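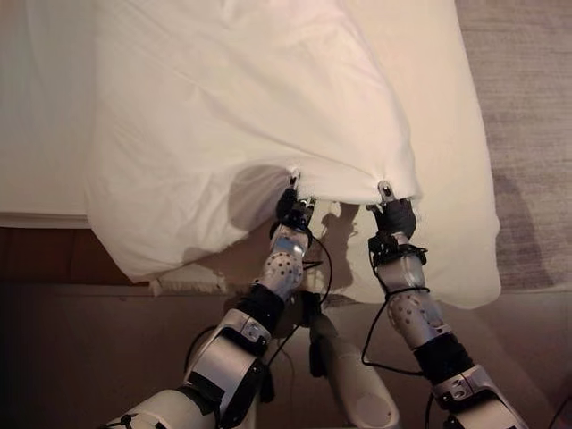 White pillow in its pillowcase

Print | E-mail

Week 2 — reading a phone spec sheet

Okay, batteries first! The Plonari weighs 187 grams and promises up to 300 hours of standby, which I'd take with plenty of salt (standby means the screen is off).

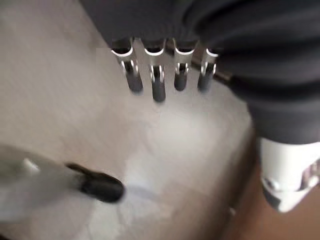 Screen coatings come next, and the Vunach sheet barely mentions them. Glossy black backs show every smudge, so I like a dull charcoal, like the covering on that hand. Bring your own phone's sheet on Monday — we'll compare all 8 lines.

Print | E-mail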